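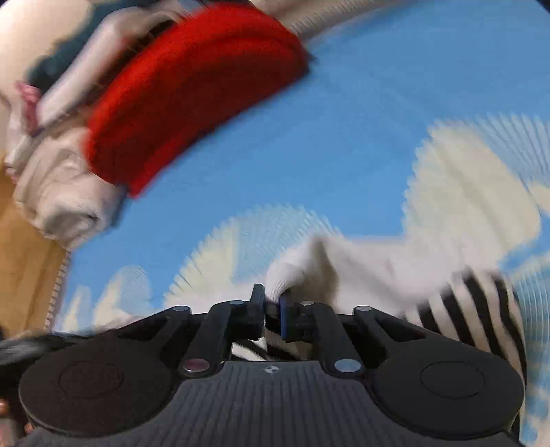 Relby Strings Newsletter, No. 28, page 5

Winter Checkup for Your Acoustic Guitar, with comments from the bench

November is when the heat comes on and the phone starts ringing, so we thought we'd share the sheet we use here at the shop. Take your time with it, put some music on, and write down anything that looks different from last year.

Humidity in the case: OK / Low / High
Comment: We like to see the upper forties. Crescencio's old dreadnought came in at 28 last winter, poor thing, and the fret ends felt like a saw blade.

Top, behind the bridge: Flat / Slight belly / Sunken
Comment: A little belly is perfectly normal on a steel string, so please don't lose sleep over it!

Bridge glue line: Tight / Gap
Comment: Try sliding a slip of paper under the back edge. If it goes in, loosen the strings and call us.

Braces: Quiet / Rattle
Comment: Tap gently all over the top and back with a knuckle. Pallavi Mishra hears a loose brace from across the room, but the rest of us need a mirror and a small light.

Neck relief: OK / Adjust
Comment: Quarter turns only on the truss rod, then let it sit overnight. If the nut feels stuck, stop there.

Tuners and strap button: Snug / Loose
Comment: Snug is plenty. Czesław has plugged more stripped screw holes than he cares to remember.

Frets: Good / Worn / Lifting
Comment: Check the first 5 carefully, especially under the B string.

Checked by: ________ Next check: ________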